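Urkberg Library Reading Forum
Topic: Hauksdóttir memoir, final session

LultenDesk
Wednesday, February 5, 2020
Members are reminded that the January session covered the first half of The Gelora Letters. The remaining chapters will be discussed next. Please submit up to 2 questions each.

northshelf
I wish to register an objection. The closing letters were added by the publisher and are weaker than the rest. I would ask that we omit them.

marginalia_k
I must disagree. The author chose their order herself and says so in the preface. They are also the only letters addressed to her sister — to leave them out would be to lose the argument of the book.

northshelf
The preface says she approved the order. That is a different matter. I withdraw the request to omit them, but my view of their quality stands.

LultenDesk
Thank you both. The closing letters remain on the schedule.

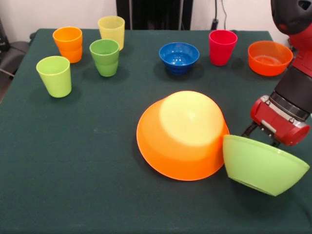
pagecount
May members attend if they have read only the first half?

LultenDesk
Attendance is open to all members, although the ending will be discussed freely from the start of the session.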